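카테고리: 살림 > 점검표

팬트리 안전 점검표, 2월분 (제 코멘트 포함)

원룸 301호로 이사 오고 나서 두 번째로 해 보는 식품 보관 점검이에요. 원래는 대충 눈으로 훑고 말았는데, 지난달에 밀가루 봉지에서 쌀벌레가 나오는 바람에(으악!) 제대로 적어 가면서 하기로 했습니다. 항목은 위층 사는 파드와 엘 우아피 씨가 쓰던 종이를 얻어다가 제 부엌에 맞게 고쳤어요. 혹시 따라 하실 분은 마음껏 빼고 더하고 하세요.

1. 선반 고정 상태: 양호
벽 브래킷 나사를 손으로 돌려 봤는데 꿈쩍도 안 해요. 다만 맨 위 칸은 살짝 앞으로 기운 느낌이라 무거운 병은 전부 아래로 내렸습니다. 올리브유가 머리 위로 떨어지는 상상을 하면 잠이 안 와서요.

2. 온도와 습도: 주의
아침 7시에 재니 23도. 온도는 괜찮은데 가스레인지 쪽 벽이 문제예요. 국 한 번 끓이고 나면 그쪽 선반만 축축해집니다. 파타노 제습제를 넣어 뒀고 다음 점검 때 물이 얼마나 찼는지 볼 거예요.

3. 원통형 용기와 캔: 양호
찌그러진 것, 녹슨 것, 뚜껑이 볼록 올라온 것을 하나씩 돌려 가며 확인했어요. 특히 뚜껑이 부푼 캔은 아까워도 열어 보지 말고 버리세요. 냄새로 판단하겠다고 따는 분들이 계신데 제발요!

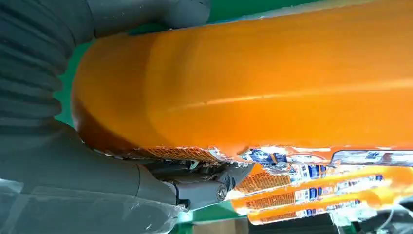 그리고 둥근 용기는 눕혀 두면 굴러요. 당연한 소리 같지만 저는 밤중에 와르르 소리를 듣고서야 배웠습니다. 세울 수 있으면 세우고, 꼭 눕혀야 하면 앞에 턱을 하나 대 주세요. 저는 안 쓰는 책받침을 잘라서 끼웠는데 보기엔 좀 그래도 잘 버팁니다.

4. 유통기한: 조치 필요
기한 지난 게 3개 나왔어요. 카레 가루, 판다리 크래커, 그리고 언제 샀는지도 모르겠는 젤라틴. 크래커는 뜯지도 않은 거라 속이 쓰렸지만 다 버렸습니다. 앞으로는 새로 산 걸 뒤에 넣고 있던 걸 앞으로 빼는 걸로! 마트에서 일하던 푹 콴 씨한테 예전에 배운 건데 왜 집에서는 안 했을까요.

5. 비닐 포장 제품: 주의
과자나 건면 봉지는 눈으로만 보면 몰라요. 손바닥으로 살살 눌러서 바람 새는 소리가 나는지 듣고, 접합부를 손끝으로 쭉 훑어 보세요. 세게 누르면 멀쩡한 봉지도 터지니까 살살요. 개봉한 봉지는 집게로 집고 연 날짜를 적어 둡니다. 고무줄은 자꾸 삭아서 저는 이제 안 써요.

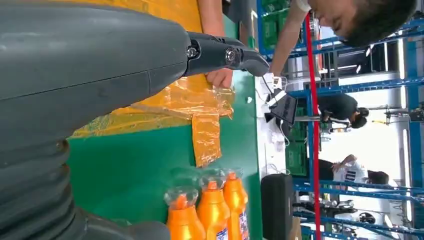 6. 해충 흔적: 양호
구석에 가루, 실 같은 것, 작은 구멍이 있는지 손전등으로 봤는데 이번엔 깨끗합니다. 쌀은 페트병에 옮겨 담았고 밀가루는 아예 냉장고로 보냈어요. 월계수 잎도 넣어 봤는데 이게 효과인지는 솔직히 모르겠어요.

7. 세제류 분리: 조치 필요
부끄럽지만 표백제가 식초 바로 옆에 있었습니다. 둘이 섞이면 유독가스가 나와요. 바로 욕실장으로 옮겼고, 팬트리에는 세제를 아예 안 두기로 했어요. 어린아이가 놀러 오는 집이면 욕실장에도 잠금장치를 다시는 게 좋아요. 저희 집은 조카가 와서 조만간 달 예정입니다.

8. 발판과 통로: 양호
접이식 발판 다리 고무가 닳았는지 뒤집어서 확인했어요. 2단짜리라 높지는 않은데, 양말 신고 올라갔다가 미끄러진 적이 있어서 이제 꼭 맨발로 올라갑니다. 통로에 두던 생수 묶음도 벽 쪽으로 치웠고요.

다음 점검 때 볼 것
- 제습제 물 찬 정도
- 맨 위 칸 기울기 (수평계 빌리기)
- 욕실장 잠금장치 달았는지
- 카레 가루 새로 사면 날짜 적기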